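Hot plate checklist for the shared kitchenette, with my comments

I do this walk-through in the Wellik building every February, and again whenever somebody brings in a new appliance. Milagros Prieto asked me to type it up this time with my notes left in, so you get the notes too (sorry, I ramble). It covers countertop cooking only. The fridge and the microwave have their own sheet, and Arash Shojaei has the fire extinguisher log.

Mark each item OK, FIX or N/A and put your initials next to it. If you mark FIX, please write what you saw!

1. Surface under the appliance
Level, clean, nothing sliding around. Press on two opposite corners of the table and see if it rocks.
Result: OK
Comment: Solid. I pushed pretty hard. I still want a heat-safe mat under anything that cooks, even on the nice marble-pattern top, and I've asked Ravinder Bergeron to order one.

2. Vents
Nothing leaning on the slots, no crumbs or grease in them, no dish towel anywhere close.
Result: OK
Comment: The slots on the mint-green one face forward, so it's easy to check them without picking anything up. I like that. Wipe them with a dry cloth only, and only when the plate is unplugged and cold.

3. Power cord, condition
Run your fingers along the whole length, unplugged. Look for nicks, soft spots, scorch marks, or a kink right where it leaves the body.
Result: OK
Comment: No nicks. Plug blades are straight.

4. Power cord, where it goes
The cord should run toward the back of the table and straight to the wall outlet. No extension cords, no power strips.
Result: FIX
Comment: This is my big one. The cord comes out on the left, goes behind the little white bowl and then drops right over the front edge, where anybody walking by could snag it with a hip or a bag strap. With a pan of something hot on top, that's a trip to urgent care. Turn the unit or move it closer to the back outlet, and clip the cord down. 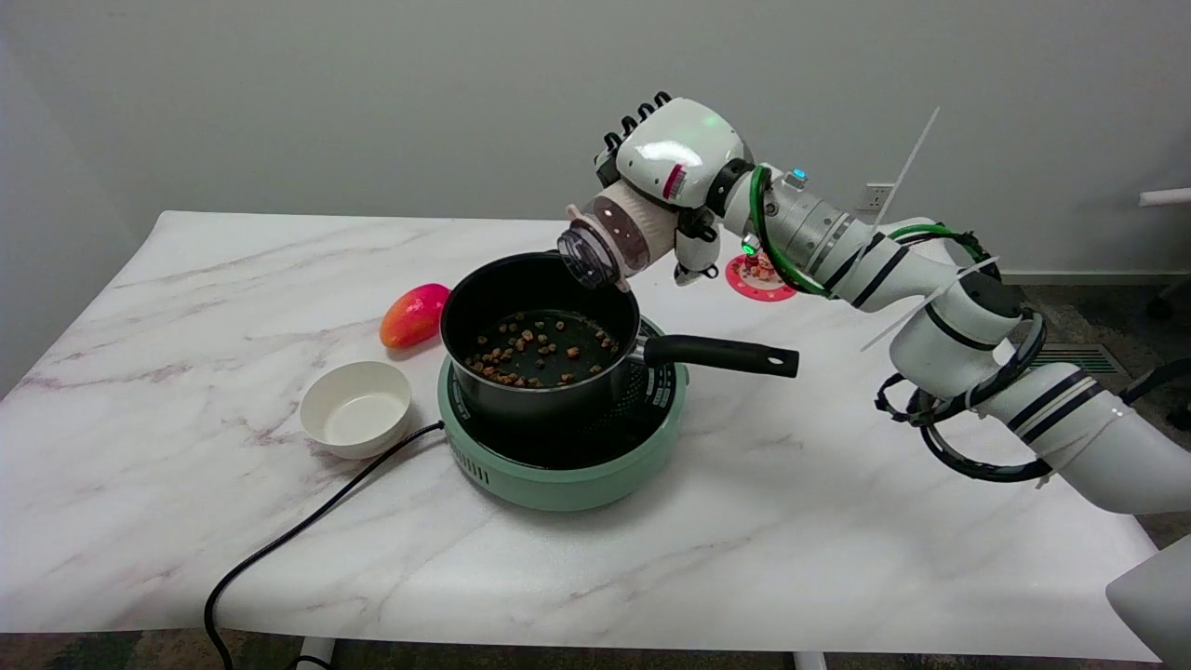 5. Pan and handle
Pan sits flat and centered. Handle turned in from the front edge. No loose screws where the handle meets the pan.
Result: OK
Comment: Handle points off to the right, pretty much sideways, and I'm fine with that. Give it a wiggle before you fill the pan. On nonstick, look for scratches too, and please use the wooden spoon (the metal one keeps showing up in the drawer, and I keep taking it out).

6. Food in the pan
Small, dry stuff like nuts or beans gets stirred the whole time and never left alone. Keep it to a loose single layer.
Result: OK
Comment: Good amount, lots of room to stir. Dry foods go from toasty to burnt in no time, and then the hallway smells for hours and Manouchehr Rostami gets phone calls. If you have to step out, switch it off first. Yes, even for a minute!

7. Stuff sitting close by
Clear the area around the plate of anything you don't need for cooking.
Result: FIX
Comment: Small one. A mango was lying just behind the rim of the pan, and I'd like fruit to live somewhere cooler and farther away. The empty bowl can stay out, it just needs to move away from the cord.

8. Outlet load
Nothing else with a heating element on the same circuit. Our house limit is 2,000 watts total, and the label on the bottom of each appliance tells you what it draws.
Result: OK
Comment: Only check the label when it's cold and empty, please. The kettle goes on the other wall.

9. Shutting down
Dial to off, plug out of the wall, pan onto a trivet. Leave the plate alone for 52 minutes before you put it in the cabinet (Amirhossein Pakzad timed it once and the number stuck).
Result: OK
Comment: There's a card for this taped inside the cabinet door now.

Open items: cord (4), fruit (7), mat (1). I'll come back at 5 to look at the cord again, and until I've initialed it, please don't cook on that plate.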